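Workshop Tips: When the Gripper Stops Short (or Doesn't Stop at All)

I put off writing this one because I was a bit embarrassed, but three of you have asked what happened to the gray drawers, so pull up a stool. Back in February our arm was learning to open and shut drawers here at Pavetcombe, and one evening it shoved a closed gripper straight into a painted front and kept right on pushing. There was a nasty creak, I slapped the stop button, and we were left with a dent I can still find with my thumb!

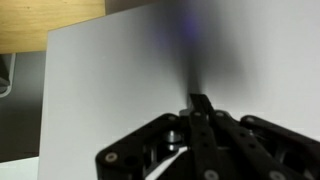
The culprit was the force limit. I'd put it up to 100 for a stiff runner the week before and never brought it back down, bless me. Ours now lives at 20, and I've written that on masking tape next to the switch. If a drawer needs more than that, wax the runners before you touch the settings.

A few other habits I've picked up since then. Keep the stop button where your hand already rests, and try it before the first run of the day. Go over the screws on the linkage with a proper hex key, because a wobbly finger lands somewhere new every time. When you move the furniture, even by a hair, teach the positions again from scratch (I know, I know, it's tedious, and I grumble all the way through it).

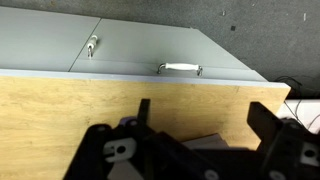

Handles deserve a word too. Ceramic ones are lovely, but they chip and the pieces are sharp, so I wear glasses for the slow runs as well as the fast ones. Do the first 5 pulls at the lowest speed you have and listen more than you look. Tie cables back well clear of anything that swings, and please don't reach in to straighten something while the motors are live, however quick you think you are.

As for the dent, a dab of Fidero filler and two thin coats of paint got it nearly flat. Leave it overnight between coats, and sand lightly with the grain of the old brush marks.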